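Section 6. Oiling and Curing a Wooden Worktop

6.1 Scope

This section covers finishing of solid wood worktops supplied by Skirkside with the Plenex two-part hard oil. It applies to new tops and to tops that have been sanded back to bare wood. For tops that carry an older varnish or wax, complete Section 5 before starting. Do not use these steps on veneered panels.

6.2 Before you start

Check the lot code on both cans. Part A and Part B must carry the same code. If the codes differ, return both cans to the dealer unopened.

The room must be between 60 and 77 degrees Fahrenheit, with relative humidity below 65 percent, from the first coat until the end of the cure period. Turn off forced-air heating for the duration of each coat. Moving air carries dust and shortens the working time of the mixed oil.

You will need:
Part A and Part B
A graduated mixing cup
White nylon pads
Lint-free cotton cloths
Sanding paper, 120 and 150 grit
A metal bucket with a lid, filled with water
Nitrile gloves

CAUTION: Cloths and pads soaked with oil can heat up and catch fire without any outside source of flame. Place each used cloth in the water bucket as soon as you put it down. Do not leave cloths folded, piled or in a trash can.

6.3 Sanding

1. Remove the sink clips and any edge trim.
2. Sand the full surface with 120 grit, following the grain.
3. Vacuum the surface and the edges.
4. Wipe with a damp cloth and allow to dry for one hour. This raises the grain.
5. Sand with 150 grit. Do not go finer. A surface sanded past 150 grit takes up too little oil and will mark easily.
6. Vacuum again. Do not use a tack cloth.

Note: End grain takes up more oil than face grain. To limit darkening at the ends of the top, sand the end grain to 180 grit.

6.4 First coat

1. Stir Part A until no solids remain at the bottom of the can.
2. Pour three parts of A and one part of B into the cup. Mix slowly for two minutes.
3. Write the mixing time on the cup. Discard any oil left after 105 minutes.
4. Pour a small amount onto the surface and spread it with a nylon pad. Work in strips across the full length of the top.
5. Wait 10 minutes. Add oil to any areas that look dull.
6. Remove all excess with a clean cloth. The surface should feel dry to the back of the hand.

Any oil left standing on the surface will turn sticky and must be sanded off.

On pale woods, the first coat deepens the color and makes the grain streaks easier to see. The change is permanent. Test the oil on the underside of the top if color match is important.

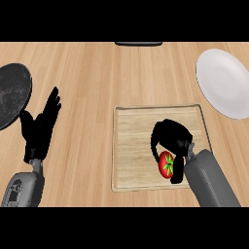 Elsie Donnelly writes that on her Dunstan top the ten-minute wait was too long near the cooktop, where the wall stays warm, and that the oil had begun to drag by the time she wiped it. She now works that end last and wipes after six minutes.

The shorter wait is acceptable on warm areas, provided the surface has stopped taking up oil. It does not change the wait for the rest of the top. If the oil drags, wet a cloth with fresh mixed oil, loosen the area and wipe it dry. Do not use mineral spirits.

6.5 Second coat

1. Wait at least 12 hours and no more than 36.
2. Rub the surface lightly with a dry nylon pad and vacuum.
3. Mix a fresh batch and repeat 6.4, using half the amount of oil.
4. Coat the underside and the sink cutout at the same time.

Note: A top coated on one side only may cup. Warranty claims for cupping require proof that both sides were finished.

6.6 Curing

Light use is possible after 24 hours. Keep water off the surface for 6 days. Do not set hot pans, rubber feet or cutting boards on the top during this period. Full hardness is reached after 14 days.

6.7 Reorder numbers

Oil set, small: 801
Oil set, large: 2395
Nylon pads, white: 105

Revised 19 June 2021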